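Residency Diary, Entry 19: The Parish Registers

2023-12-04

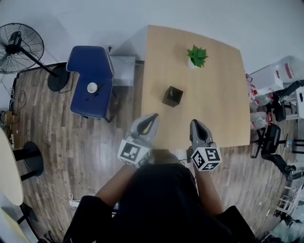 Lăcrămioara Bratu

The Munteanu Reading Room opened at its winter hours this morning. The heating had been set the evening before, and the room was fit for work when the first boxes were brought up from the lower store. I record the following for the residency file and for the colleagues who will take over the registers in the new year.

The morning was given to the baptismal books. Four volumes remain from the earliest group, and their condition is uneven. The first two were rebound at some point with a heavy thread that pulls at the inner margins, and the names closest to the fold can be read only when the volume is held open at a shallow angle. I transcribed the entries for two families of millers and a family of wheelwrights. The priest who kept the book had a clear hand but spelled the same surname three different ways within a single page. I have kept each spelling as written and entered the preferred form in the index column, in keeping with the rule agreed with Paula Crăciun in the fall.

The index now stands at 1,975 names. Of these, 691 have been checked a second time against the marriage books. The remainder will not be finished before the end of December, and I have informed the office accordingly. Ms. Crăciun replied that the schedule may be extended, provided the checked portion is delivered in a form that visitors can search.

At noon I met with Kenza Ragab regarding the map cabinet. She has located the survey sheet that shows the old mill road and the two lanes behind the church. It confirms that the hamlet written in the registers as Tilik stood on the near side of the stream. I had placed it on the far side in my notes of last month, and those notes must be corrected. The sheet is torn along one fold — it should not be handed out to readers until it has been repaired.

The afternoon was less productive. A request had come in from a reader seeking a burial entry for a great-grandmother, with no year given and only a married name. I went through the burial book for the most likely period and found two women of that name, both widows, buried in the same winter. I have written to the reader with both entries and asked for the name of the husband. It is my view that the second entry is the correct one, but I did not say so in the letter.

Ovidiu Tănase called before closing to discuss the public evening. He would prefer a short talk with a few pages on display. I would prefer to show the books under glass and let people ask for the names of their own villages. We agreed to settle the matter when Natalina Sanna returns from leave, as the display cases are in her charge.

I should also note that the supply of archival folders is low and that the pencils recently delivered are too hard for use on the transcription slips. A request for both has been left at the front desk.

It snowed a little after four, and the lane was already white when I locked the room. I walked back by way of the church and stopped at the north wall to look for the wheelwrights' stone. The surname is there, in yet another spelling. I will go back in daylight to copy it.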